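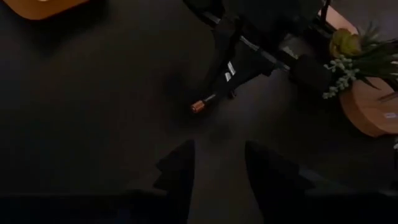
시민 바게리(Simin Bagheri)는 작업 전 점검표가 너무 길어서 사람들이 읽지 않고 체크만 한다고 했다. 항목을 줄이든지, 아니면 꼭 멈춰야 하는 항목만 따로 빼 달라는 요청이다. 맞는 말이라 오늘 정리했다.

2022년 3월 25일, Juvel 셀 작업 규칙 개정 메모

바닥 물체 집기 작업에 적용한다. 기존 점검표는 8개 항목만 남기고 나머지는 주간 점검으로 옮겼다. 그중 3개는 정지 항목으로 표시. 정지 항목이 하나라도 안 맞으면 그날 동작은 시작하지 않는다.

정지 항목
비상정지 버튼을 눌러서 실제로 서보가 떨어지는지 확인.
그리퍼는 벌린 상태, 파지물 없음에서 시작.
작업 반경 안에 사람 없음. 말로 확인하고 대답을 듣는다.

손목 카메라 화면은 시작 전에 한 번 본다. 바닥이 어두우면 검은 물체의 윤곽이 바닥에 묻힌다. 지금도 손가락 앞의 길쭉한 검은 물체는 끝의 구릿빛 부분이 제일 먼저 눈에 들어오고, 몸통 쪽은 경계가 애매하다. 이런 때는 조명을 먼저 손보고, 그래도 경계가 안 잡히면 자동 파지는 쓰지 않고 저속 수동으로 접근한다.

화분처럼 잎이나 가지가 늘어지는 물건은 화분 몸체가 아니라 잎 끝을 기준으로 여유를 둔다. 예전 규칙에는 이 기준이 없어서 Isah 쪽과 우리 쪽이 서로 다르게 쟀다. 앞으로는 잎 끝으로 통일.

속도 제한은 그대로 둔다. 사람이 펜스 안에 들어가면 티칭 모드만 허용하고 펜던트는 들어간 사람이 든다. 밖에 있는 사람에게 맡기지 말 것.

기록 방식: 중단한 시도도 로그에 남긴다. 지난 로그를 보니 92번 시도에서 중단 사유가 빈칸이다. 누가 했는지는 묻지 않겠지만 사유는 한 줄이라도 적어야 한다. 중단이 연속 3회면 그 작업은 세우고 담당자를 부른다.

남은 일
점검표 새 판 출력해서 펜스 문에 붙이기.
Oder 셀에도 같은 표를 쓸 수 있는지 물어보기. 그쪽은 그리퍼가 달라서 시작 상태 항목을 고쳐야 할 수도 있다.
정기 개정은 9월. 그 전에 고칠 것이 나오면 이 페이지 밑에 이어서 적는다.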